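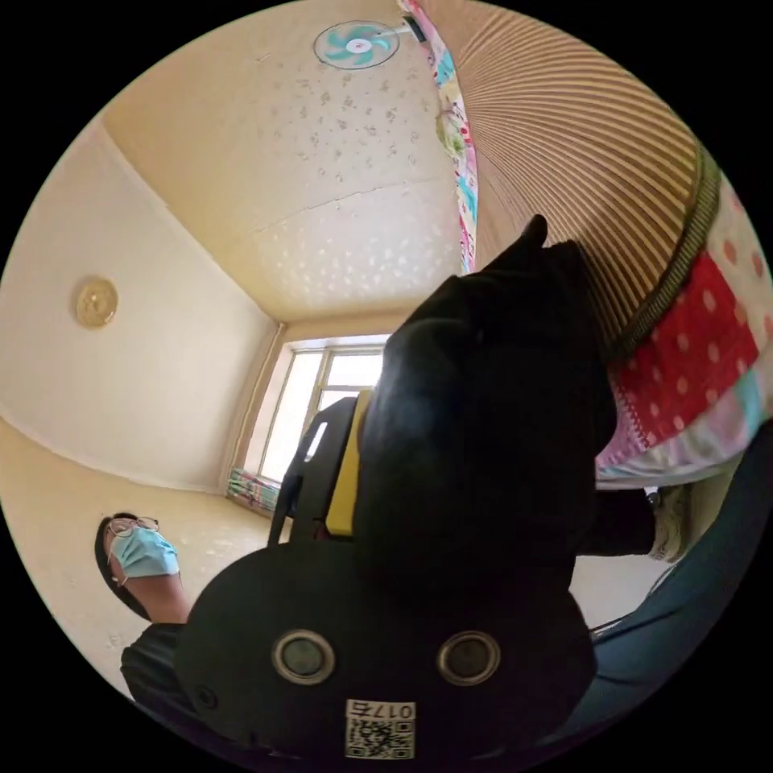 The fan up by the ceiling, patches of sun on the ceiling.

Home | About | Rooms | Sewing | Archive

Linen, at last

July 2021, by Matilde Nogueira

I have been going on about the bedroom curtains since we moved to Sillomcombe, so those of you who have put up with me will be pleased to hear that they are finished, they are hanging, and I love them! I keep finding reasons to go upstairs and open and shut them.

The old ones came with the house. They were a heavy gold brocade sort of thing on a plastic track, with a pelmet, and they stopped a good hand's width short of the floor. Cosmin called them the theatre. We lived with them all winter because they were warm (they really were, I'll give them that), but by June the room was dark and stuffy and I'd had enough.

I wanted linen. Everybody wants linen, I know. But I wanted the slightly rough, loose sort that lets the light through and moves when there's a breeze, and I wanted it in a colour that wasn't white. After far too many samples taped to the wall I went for one from De Luca called Oat, a warm greyish beige that goes nearly pink in the evening. The samples looked quite dull next to each other on the table. Up against the glass it was a different cloth altogether, so please do tape yours up before you decide, and leave them there for a few days.

Measuring, twice, and then again

The window is 200 cm wide including the bit I wanted to go past it on each side, and I'd read that you need double that for a decent gather. I went for a touch more. The finished drop is 224, so with a deep hem at the bottom and a heading at the top I cut each length generously and kept the offcuts for tie-backs, which I then decided I didn't want. They are in the scrap drawer if anyone local fancies them.

One thing I did do properly was wash the fabric before cutting. All of it, in the bath, because the machine would have made it into a rope. It shrank! Only by a few centimetres on each length, but on a full-length curtain that's the gap between brushing the floor and looking like you've borrowed someone's trousers.

The sewing itself is nothing to be scared of. Side hems, bottom hem, heading tape, done. What is hard is the sheer amount of cloth. I had it over the table, over two chairs and across my lap, and I pressed every single hem before going near the machine. Linen presses like a dream if you do it while it's a bit damp. I used a size 100 needle, which went through the corners without any fuss, and a long stitch so nothing puckered.

I didn't line them. I went back and forth on this for ages. Lining would have made them hang more heavily and kept the early sun out, but it would have killed the glow, and the glow is what I was after. Cosmin sleeps through anything and I'm up early anyway.
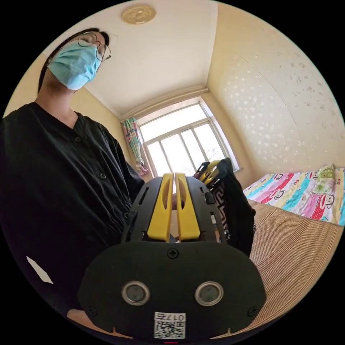
The pole, and a small disaster

I'd ordered a plain iron pole from Sultia, black, with rings, and it arrived with 17 rings in the bag when I'd asked for twenty. I rang them and they were lovely about it and the missing three came in an envelope two days later. It's a really good pole, by the way, much heavier than I expected, with brackets that you can slide along before you tighten them.

The disaster was mine. I drilled the left-hand bracket straight into crumbly old plaster and half of it came out on my feet. Cosmin Marinescu, patient man, went off to the hardware shop in Musesby for filler and longer plugs, and we left it overnight and tried again a little higher up. That meant the curtains were now too short by exactly as much as we'd moved the pole! So down came the hems again. I'd left them deep, thank goodness, and I'd only tacked them. If you take anything from this post, let it be that you hang the curtains for a week before you sew the bottoms.

What it all cost

Cloth, tape, thread, pole and plugs came to £542, and I gulped a bit when I added it up. Most of that is the linen. I did get a quote for having them made and it was a good deal more, and I wouldn't have had the fun of it.

They just brush the boards now. With the window open they lift and settle again, and in the evening the whole room goes the colour of weak tea with milk. The landing window is next, and for that I'm thinking of a simple roman blind in a stripe, if I can find one that isn't too seasidey. If you've made one with the cord hidden in the back, do write and tell me how you kept it straight.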